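Folding and Storing Light Clothes in a Shared Room
Project report by Lingyun Tian and Mathias Kofler
August 26, 2023

1. Why we chose this subject
In our dormitory two students share one closet. The shelf is narrow and the clothes fall out when the door is opened. We wanted to know which way of folding keeps thin clothes in order for the longest time. Our teacher asked us to choose a small question, and this one was close to our daily life.

2. Materials
We collected 84 pieces of light clothing and cloth from students on our floor. Most were T-shirts, the rest were small towels and pillow covers. We worked on a table covered with white paper, so that folds and shadows are easy to see. For storage we used one closet shelf and one drawer.

3. Method
We compared the flat fold, the roll and no folding at all. In the last case the piece was only gathered together by hand and put down. Each piece was stored for one night and taken out in the morning. Then we gave points for wrinkles, from zero (smooth) to five (very crumpled). We did this during July and made 262 records. Mathias gave the points and I wrote them down — later we changed places, to be more fair.

4. Results
The roll gave the best points in the drawer. On the shelf the flat fold was better, as the rolls moved when we took one out. The gathered pieces were worst in both places, which we expected. 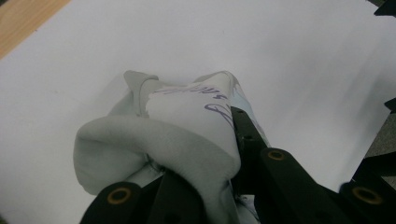 We had more difficulty with printed fabric. When letters are hidden in the folds, the owner must open the piece to know which one it is, and then it is seldom folded again. For this reason we now prefer to leave the print on the outside.

5. Limits
We did not test thick clothes. The points depend on the eye of the person, and our points for the same piece were not always equal. With more time we would like to repeat the work with sweaters.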